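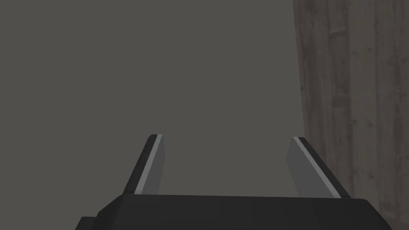

Section 7. Gripper Faults in Simulation and on the Cell

7.1 Scope

This section applies to the Tranura two-finger gripper when it is run in the Bilden simulator or on a physical cell under the Nastari controller. It covers one fault, listed in the controller as code 1063, "Grasp reported, no object." Operators who have not completed Section 4 (Homing and Zero Position) should do so before using the procedures below.

7.2 Description of the Fault

Fault 1063 is raised when the controller has recorded a successful grasp and the wrist view shows open fingers with nothing between them. The arm will normally have continued to the next step of its program by the time the two records are compared. In simulation the result is a wasted run. On a physical cell the arm may carry out a full transfer and release motion with no part in the gripper, and a part may have been left in a position where the next motion can strike it.

The fault was first recorded at the Hayat site in June. A program that had passed all checks in simulation was moved to the cell, and the arm lowered an empty gripper into a fixture that was still occupied. One finger was bent. No one was inside the guarded area. Review of the simulation records showed that the same empty grasp had been present in the earlier runs and had been accepted, as the grasp signal alone was used to judge them.

CAUTION: A grasp signal is not proof that a part is held. Do not approve a program for use on a cell on the strength of the grasp signal alone.

7.3 Known Causes

The following causes have been confirmed.

Finger position limit set too wide. The controller treats any stop short of full closure as contact with a part. If the limit is wrong, the fingers stop in free space and contact is reported.

Object not loaded. The simulator starts the run before the object file has been read. The background and work surface are drawn correctly, and the missing object is easily overlooked.

Object displaced at start. The object is loaded at the wrong height and falls or is pushed away before the arm reaches it. It may come to rest outside the wrist view.

Stale signal. The grasp signal from the previous run has not been cleared. This occurs most often after a run has been stopped by hand.

7.4 Procedure in Simulation

1. Pause the run. Do not use Reset at this stage. Reset clears the contact record, which is needed in step 4.

2. Open the wrist view and set its width to 1280. Confirm that both fingertips are visible and that the space between them can be seen clearly.

3. Compare the wrist view with the overhead view. Look for the object on the work surface, below it, and behind the gripper housing. The housing hides part of the wrist view, and an object close to the palm may not be seen from this position alone.

4. Open the contact record and find the last entry for each finger. A true grasp has an entry for both fingers against the same object. If either entry is blank, treat the grasp as false.

5. Read the finger position at the time of the signal and compare it with the width of the part given in the program. If the two do not agree, correct the position limit as described in Section 4.

6. Save the contact record and the wrist view to the run folder.

7. Reset the run, wait for the message "Scene ready," and start again with the arm at the home position.

8. Repeat the run 5 times. The fault is considered cleared only when every run ends with a matching contact entry for both fingers.

NOTE: "Scene ready" confirms that the work surface and the arm have been loaded. In software versions issued before November 25, 2020, it does not confirm that the object has been loaded. Check the object list separately when using an earlier version.

7.5 Procedure on a Physical Cell

WARNING: The fingers can close without notice while fault 1063 is active. Keep hands, tools, and clothing away from the gripper until step 3 has been completed.

1. Press the cell stop. Wait until the arm has come to a complete rest.

2. Confirm that no one is inside the guarded area. Leave the gate closed.

3. Remove power from the arm and the gripper, and apply the personal lock to the main switch. Try the start button to confirm that power is off.

4. Enter the cell and find the part. If it is beneath the arm or lodged against a fixture, do not pull it free. Call the cell supervisor.

5. Examine both fingers. They should match in height at the tips and lean by the same amount. A finger that is bent, cracked, or loose at the base must be replaced before the cell is used again.

6. Leave the cell, close the gate, and remove the personal lock.

7. Restore power and home the arm at reduced speed. Clear the grasp signal from the Service page before loading any program.

8. Run the program once at reduced speed with an observer at the cell stop.

The program may return to full speed after a successful run at reduced speed and with the written approval of the cell supervisor.

7.6 Preventing a Repeat

All programs intended for a cell must include the two-finger contact check. To turn it on, open Program Settings, select Grasp, and set "Require both fingers" to Yes. Set the wait time to 400 milliseconds. A shorter wait may cause good grasps to be rejected, particularly with soft parts.

The check stops the arm above the pick position when contact is not confirmed. It does not replace the review of the wrist view required in Section 7.4.

7.7 Reporting

Each occurrence of fault 1063 on a physical cell must be reported before the end of the shift, whether or not damage was found. Send the report to Leszek Borkowska, Cell Safety, with the run folder attached. The report must state the program name, the software version, the finger position at the time of the signal, and the place where the part was found.

Occurrences in simulation are entered in the run log by the operator. Three entries against the same program require that the program be withdrawn until its grasp settings have been reviewed.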